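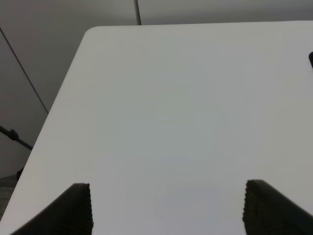 Onthorpe Classroom Tablet Cart, 19-Bay

Item group: Carts and Charging
Brand: Onthorpe
Ships: by freight, curbside. Inside delivery extra, ask first.
Page updated January 12, 2021

Charging cart for tablets and small laptops. Holds 19. One door front, one door back, both lock, same key. Rolls through a standard classroom door without taking the handle off (the old one didn't, sorry to everybody who bought the old one).

Good fit for: one grade level sharing a set, a library that signs tablets out by the period, reading groups, testing weeks. Not a good fit if every kid has their own device and takes it home. Look at the Onthorpe wall rack for that, much cheaper.

What you get

Cart, assembled except casters and handle
Power strip, already mounted inside
Cable clips, one bag
Number stickers for the bays
2 keys
Printed sheet with the wiring picture on it

What you don't get: charging cables and power bricks. Use the ones that came with your tablets. We do sell cable packs but check your connector before ordering, opened packs don't come back.

Bays

Each bay is a coated wire slot, open at the top. Tablets go in standing up, long side down. Most rugged school cases fit. The ones with the big foam handle do not. If you have foam handle cases get the Bavska Wide cart instead, fewer bays but they're fatter.

Small laptops OK up to a 12 inch screen. Some 13s go in, some dont. Measure with the case on.

Power

Plugs into a regular wall outlet. Charges in two banks, switches between them on a timer so you don't trip the breaker in an older building. A full set from nearly dead takes about 5 hours, so plug in when the kids leave and it's done well before morning. Topping off over lunch works fine too.

Please don't plug a second cart into the same outlet with a splitter. Please don't run it off an extension cord. Warranty doesn't cover either one.

Brick area is in back, behind the second door. Tie the extra cable up back there, not in the bays. Slack in the bays is how connectors get bent. Most of the repair calls we get are bent connectors and it's nearly always the end bays.

Wheels and weight

4 casters, front two lock. Cart weighs 70 pounds empty, so more like a two-person job on a ramp once it's loaded. Fine on tile, fine on low carpet. Do not roll over door tracks at speed. Lock the front casters before you open the front door, it's a heavy door and the cart will creep on a waxed floor.

Top surface

Flat top with a lip on three sides. OK for a projector, a stack of books, a printer if it's a small one. Not a seat. Wipe with a damp cloth, no bleach wipes on the top or the handle, they make the finish go cloudy. The inside can be wiped with anything your district already uses, just unplug it first and let it dry.

Setting up the sign-out

Comes up a lot so putting it here. Number sticker on the bay, same number on the back of the tablet, same number by the student's name on your list. Tablet goes back in its own bay every time. End of period you look for the empty slot and you know which one is missing. Younger grades, use the color stickers (sold separately) along with the numbers.

If you manage the tablets over wifi, leave the cart doors open during updates. Signal is weak with both doors shut and updates stall half way. Cart has vents, heat isn't the issue, it's the metal.

Options

Seyoum keypad lock, replaces the front key lock. Back door stays keyed. Add at checkout, can't be added later without drilling.
Odow divider kit, splits the bottom shelf for headphones and styluses.
Color sticker set
Extra keys, need the number stamped on your lock
Cable pack, pick connector

Warranty

3 years on cabinet, doors and casters. Power strip and timer, one year. Keep the packing slip, that's your proof. Dents from shipping: write it on the driver's paper before you sign, then call us same day. If it's not on the paper there isn't much we can do.

Ordering

School purchase orders OK. Send the PO as a PDF with a ship-to contact and a phone number that somebody picks up. Freight company calls before they come and if no one answers it goes back to the depot and you get billed for the second trip.

Tax exempt schools, send the certificate with the first order, we keep it on file after that.

Carts ordered for fall: get them in early. Last year the August orders were still going out in October.

Lead time right now is listed in the cart at checkout and is updated when it changes. Gray in stock. Blue is special order, no returns on blue.

Related: Onthorpe wall rack, Bavska Wide cart, replacement casters (set of 4), replacement timer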